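### 4.2 Agency tenure and the division of media budgets

The second part of our analysis concerns the length of the relation between an advertiser and its media agency. In the earlier literature this relation is often treated as stable, and the budget is assumed to follow the plan that both sides sign at the beginning of the year. Our interviews do not support this assumption. Of the 17 advertisers in the sample, 10 had changed the division of their budget at least once before July, and in most of these cases the agency had not proposed the change.

We use the word "tenure" for the number of years an agency has held the account without a new pitch. A pitch which the same agency wins again is counted as the start of a new tenure. This choice differs from Vasiliu, where a renewed contract is counted as a continuation, and for this reason our averages are lower and should not be compared directly with that study. The longest tenure in our sample is 8 years.

The firms Arneo and Lelier show the two ends of the range. Arneo had worked with the same agency for the whole period for which we have records. Its marketing department received one report per quarter, and the shares for television, outdoor and social platforms moved very little. Lelier had an agency in its first year. It asked for a report every month, and it moved money from display to regional language video in the middle of the second quarter. When we asked the brand team why, the answer was that the new planners had brought prices from other clients and the old plan looked expensive beside them. We could not check these prices.

It would be easy to conclude that a short tenure makes the budget more flexible. We are careful with this reading. Advertisers who want to change their media mix may also be the ones who call a pitch, so the direction of the effect is not clear from our data. In addition, three of the firms with a short tenure had also appointed a new marketing director, and we cannot separate the two events.

The coding of the interviews followed the scheme used in the Skidberg project, with one change. Skidberg has a single code for "platform spending". We divided it into spending bought through the agency and spending bought by the advertiser directly, as the second kind does not appear in the agency's own figures. In total 63 passages received one of these two codes. Where the coders disagreed, the passage was discussed and, if no agreement was found, left out of the counts.

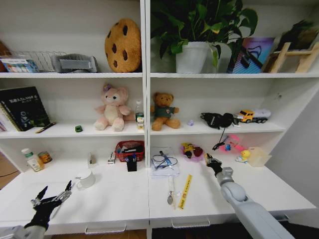
**Figure 3.** White shelving with plush and toy items, and two robotic hands.

Does direct buying by the advertiser weaken the position of the agency? In our sample it mostly did not; the firms which bought directly on social platforms still asked the agency to set the total budget and to judge the results at the end of the quarter.

What did change was the content of the meetings. Respondents at firms with direct buying said that less time was spent on rates and more on the creative material, and two of them had asked for a different fee model for this reason. We return to fees in Section 4.3, where the contracts themselves are compared.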